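Inicio | Manuales | Cocina y hogar | Billo | Descargas | Contacto

4. Puesta en marcha del cubo de compostaje Billo

Esta sección supone que ya ha leído la 3 (Dónde ponerlo). Si no la ha leído, tampoco será el primero, pero vuelva un momento: lo de la distancia al radiador iba en serio.

4.1 Antes de empezar

Necesitará el cubo, una bolsa de salvado activador Tierney, papel de cocina y una persona en casa dispuesta a aceptar la idea. El último elemento no se incluye en la caja.

1. Lave el cubo con agua templada y jabón neutro. Nada de lejía: los microorganismos que va a alojar se la toman muy a pecho.
2. Séquelo por dentro, también las esquinas.
3. Cubra el fondo con dos hojas de papel de cocina.
4. Reparta encima 35 g de salvado. Una capa fina basta - no está empanando nada.

NOTA. La bolsa Tierney contiene 474 g. Una vez abierta, ciérrela con pinza y guárdela en un armario seco, lejos del muesli. Nos han escrito varias personas a propósito del muesli.

4.2 Carga diaria

5. Corte los restos en trozos de 2 o 3 cm. Una piel de plátano entera también se descompone, pero a su ritmo.
6. Escurra lo que gotee: posos de café, bolsitas de té, lechuga de la que ya no se acuerda.
7. Vacíe los restos en el cubo y aplástelos con una cuchara vieja. Cuanto menos aire quede, mejor.
8. Espolvoree una cucharada de salvado y cierre la tapa. 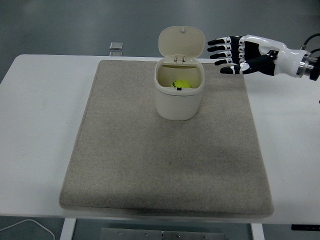 9. Abra el cubo una vez al día, preferiblemente por la noche, y no cada vez que pele un ajo. Entre tanto, junte los restos en un cuenco.

PRECAUCIÓN. No eche huesos grandes, aceite, leche ni pegatinas de fruta. Las pegatinas sobreviven a todo y reaparecen en abril, en la maceta del geranio, intactas.

4.3 Reposo

10. Cuando el cubo esté lleno, añada una última capa de salvado y déjelo cerrado 27 días. La curiosidad no acelera la fermentación.
11. Pasado ese plazo, entierre el contenido a un palmo de profundidad o mézclelo con tierra en una jardinera grande.

4.4 Si algo va mal

Moho blanco: buena señal. Felicítese en voz baja.
Moho verde o negro: ha entrado aire o falta salvado. Retire la parte afectada y duplique la dosis durante una semana.
Olor a encurtido: normal.
Olor a otra cosa: consulte la página 64 y abra la ventana, en el orden que prefiera.

NOTA. La tabla de dosis de la edición de Branau tenía una errata en las cucharadas. La detectó Raghda Sleiman, a quien debemos la corrección y un cubo nuevo. La tabla válida es la revisada el 21 sep 2020.

Sigue en la sección 5: Qué decirles a los vecinos.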